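Rarkbridge brings its peg and pin boards to the Annan workshop rooms

For immediate release
19 August 2025

ANNAN – Rarkbridge, the small maker of tabletop sorting and placing boards, is opening a permanent board room at the Annan workshop building this fall, and we could hardly be happier about it. The room will give schools, hand therapy clinics and anyone else who likes fiddly things a place to sit down with the full range, try every layout and borrow what they like.

The Rarkbridge board started out as a kitchen-table project in Endell. It has a plain white face with thin lines marking off the working areas, and the parts that go with it are small on purpose. Pegs have to be picked up, turned the right way and stood inside their outline. Pins are smaller still and take a good deal more patience. People who breeze through the pegs tend to go very quiet when they get to the pins!

Over 3,900 boards have gone out since the first batch, and 1,639 of those went to schools. We hear from teachers who keep one on a side table all year, and from grandparents who bought one for the kids and then kept it for themselves.

"I still get a kick out of watching a person line up that last pin," said Reynaldo Dela Peña, founder of Rarkbridge. "You can make the lines on a board as thin as you like, but the parts are what people remember. We spent most of May on the pegs alone – the height, the edges, how they feel when you roll them between your fingers. I would happily have spent June on them too."

The new room has eight tables, each set up with a different layout. Visitors can work through them in any order, and there is no clock on the wall. Boards can be borrowed for up to a month, with spare pegs and pins packed in the lid of the case. Replacement parts can be picked up at the front desk.

Coseck, which cuts and finishes the boards, has also reworked the surface for this release. The new finish is easier to wipe down and shows the outlines more clearly under strong light, something clinics have been asking us for. Owners of older boards can send them in to be refaced, and the parts they already have will fit the new layouts.

Among the layouts going into the room is the four-region board, with its areas set out two by two. Small blue pegs stand side by side in their own outline in the upper-left region, with a tiny gray pin next to them.
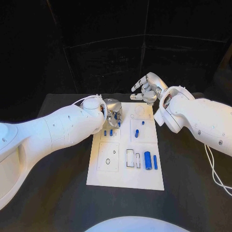
Anika Lindgren
Program Lead, Rarkbridge

Anika wrote the layout cards for the new room and will be running the opening sessions. The cards begin with a single pair of pegs and build up to mixed sets of pegs and pins, with suggestions for working one-handed, two-handed or with a partner across the table. She is especially fond of the partner cards and would love to hear how groups get on with them.

Schools and clinics can ask for a group visit now. Single visitors don't need to book. Please mention any seating or table height needs when you write, and we will have a spot ready for you.

Press contact: Anika Lindgren, Rarkbridge, Annan workshop building, Room 8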